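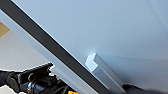 I have been meaning to write about putting clothes away for ages, and I keep not doing it, mostly because every time I sit down to start I notice a cardigan on the back of the chair and feel like a fraud. But it's Saturday, 13 September 2025, the kettle has just boiled and I've got the whole afternoon, so let's have a go.

Those of you who have been reading for a while will know that I spend a good part of my week at Kemine, where I rent a desk and share a lounge with whoever else happens to be in. I love that lounge. It has dark grey carpet tiles with the odd bright red-orange one dropped in among them (I was doubtful about those at first, and now I'd be quite upset if anyone took them up), and it has the sofa, a great big curvy blue thing in a colour I would never dare to have at home. My own sofa is the colour of porridge. I bought it because it would go with everything, and it does, and I have never once been pleased to see it.

The trouble with a good sofa is that it sits between you and the wardrobe. You come in off the number 17 with your coat over your arm and your bag slipping off your shoulder, and there is the hook, all the way over there, and there is the sofa, right here, with a nice low back and a wide seat. Down goes the coat. Then somebody else comes in and sees a coat on the sofa, so down goes theirs, and by lunch there's nowhere to sit and everybody is perched on the arms eating soup. 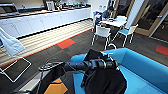 The blue sofa, with something black draped over the front of it.

Black clothes are the worst for this, I think, or at least they are in my family. A black top thrown down on a seat could be anything at all. It could be a cardigan, it could be a skirt, it could be the good trousers you've been hunting for since Tuesday. And they pick up every bit of fluff going! I went through a whole lint roller the week of my cousin's wedding, and I only owned the one black dress at the time.

So my September project, if that isn't too grand a word for it, has been to hang things up the moment I take them off. I don't mean later, and I don't mean "when I go past next". I've managed it for the best part of two weeks with a few lapses, which I'll own up to if pressed. The thing that has helped most is having empty hangers waiting. At home I used to keep all my spares bunched together at the far end of the rail, tangled up like a bag of coat-shaped spaghetti, and by the time I'd wrestled one free I had lost the will to use it. Now a couple live at the front with nothing on them.

The other thing is not cramming. I am a dreadful crammer. But a narrow cupboard with a pair of hooks and a few plain plastic hangers will keep your everyday things perfectly well, so long as you're fairly strict about what counts as everyday. White things to one side, dark things to the other, and if they hang a bit crooked, well, they're still off the furniture.

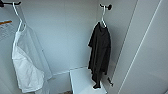

Ashraful Jayasinghe wrote to me after my last post to say that I should stop worrying about the hangers altogether and do up the top button of everything before it goes on, as it stops shirts sliding off one shoulder and saves half the ironing. I have tried this all week and I'm sorry to report that he is completely right. It takes no time, and my linen shirt, which normally spends its nights on the wardrobe floor, has stayed put since Monday.

I haven't solved scarves. If you have a way with scarves that doesn't involve buying some sort of contraption with holes in it, do please leave me a comment, as mine are currently living in the fruit bowl and I'd like to have it back before the plums are ready.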